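Why the gripper kept closing after release

Jun 10, 2019

The fault on the sorting cell is closed as of last night, and I want to write it down while I still remember the order of events. It first showed up in April. The arm would pick an item, carry it to the drop position, open, and then close again a moment later with full force. Most of the time there was nothing between the fingers by then. Once there was my left index finger.

No lasting damage, but I stopped all runs until I understood it.

My first guess was the gripper itself. Matvii Kuzmenko had seen a sticking return spring on an older Rikeck unit and the symptom was similar. I took ours apart, found nothing worn, and put it back together. The second close came back on the same day. I then swapped the signal cable, with the same result.

Next I logged every command sent to the gripper over 400 cycles. The extra close appeared in 39 of them. In each case the controller had sent it, so the hardware was doing what it was told.

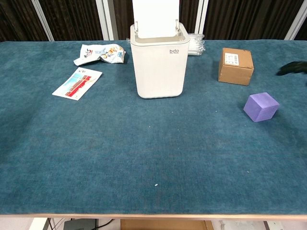

The objects mattered more than I expected. Foam gave the fault far more often than cardboard did. Foam compresses, so the force reading climbs slowly during the grasp, and the grasp routine was written to retry if it did not reach its threshold within a set time. The retry went into a queue. If the first grasp then succeeded late, the arm moved on, but the queued retry was never removed. It sat there until the next free slot, and the next free slot was right after the release.

Cardboard reaches the threshold almost at once, and the retry is never created. A stiff bin behaves the same way. Thin wrappers were mixed, depending on how they folded.

The fix is 3 lines. The queue is now cleared when a grasp is confirmed and again before any open command. I also gave each close command an expiry time, so a stale one gets dropped even if the clearing fails. Zoia Onyshchenko reviewed the change and asked why the queue existed at all. I don't have a good answer - it came with the Stuvbridge code we started from.

After the change I ran 3,000 cycles, mostly foam, with no second close in the log.

Two other things changed. The force limit is lower during setup, and hands stay off the table until the drive is disabled, even for moving one object a little to the left. I had been skipping that step for weeks. The enable switch is now mounted on my side of the table, within reach of the chair.

Still open: the timeout value itself, which is too short for soft items.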